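3.2 Courier passes and the Flaldale registers

The pass books kept at Flaldale are the fullest record we have of how the liaison section moved its agents between districts. Kováčik catalogued two series. The first holds 3,196 entries and was compiled at the district office; the second, with 3,628 entries, was copied out at Moltgate from weekly returns. Neither series names the bearer. Each entry gives a cover trade, a destination and the initials of the issuing officer.

Cover trades were chosen for their dullness. Seed merchants, piano tuners and travellers in dry goods recur throughout, and in April the district office issued seven passes to drapers bound for the same market town — a lapse in judgement that the Moltgate clerk underlined.
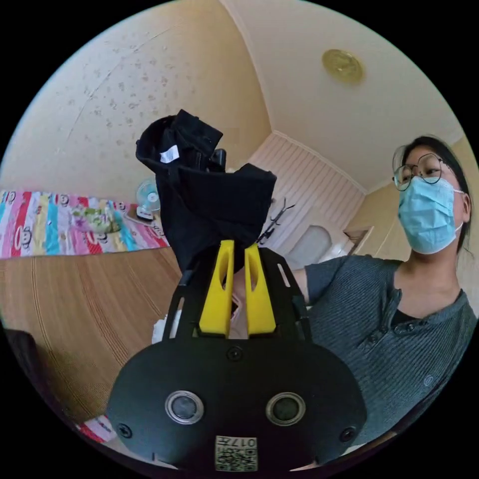
Figure 3.

Why do the two series differ in length? The Moltgate clerks entered a renewed pass as a new one, while the district office wrote renewals in the margin of the original entry.

Once the renewals are set aside, the remaining differences are small and fall mostly in the Frei valley, where returns were sent by hand and often arrived late. We have therefore used the district series as our base and cited Moltgate only where a page is missing or the ink has faded — chiefly in the Flendar volume.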